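Skovton halts its board-swapping arm after a grip fault

I spent most of Sunday at the Skovton repair bench, where the arm that handles processors and sockets has been stood down from paid work. The short version: it let go when it shouldn't have. A processor dropped a tiny distance back onto its socket, bent some contacts, and that was one customer board written off. No one was hurt, thank goodness!
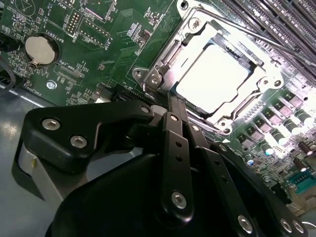 The gripper over a server board, retention lever raised.

Lindiwe Coetzee, who runs the bench, pulled the log for me. The arm had done 818 picks since April, and the drop came on number 819 (of course it was the customer's, not one of the scrap ones). The force reading sagged right before the fingers opened, and the controller took that to mean the part was already down.

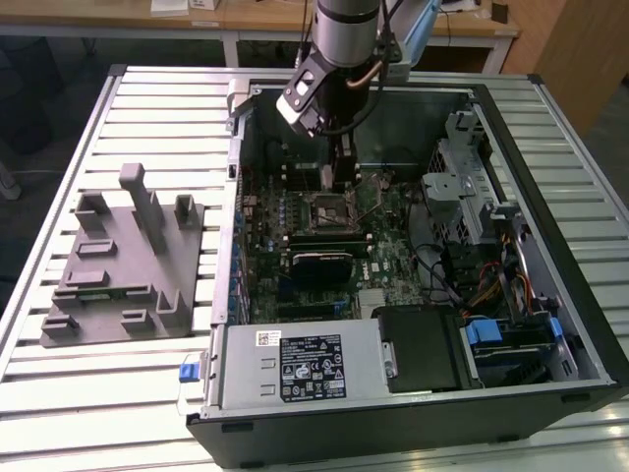 What bugs me is that the alarm stayed quiet. Mpho Magagula reckons the limit was set for bigger parts like drives and cards, and it never got changed when they moved on to processors. "We should've caught that on day one," he told me. Fair enough, but the replacement board cost them about $900, so somebody's going to remember it now.
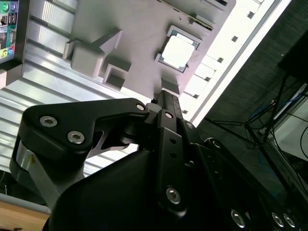 So it's scrap boards only until the arm gets through 100 picks in a row with the new limit, and any drop sends the count back to zero. Velska, who supplied the controller, is looking at the log too. Customer jobs are being done by hand in the meantime, so expect a bit of a wait if you've got one in the queue.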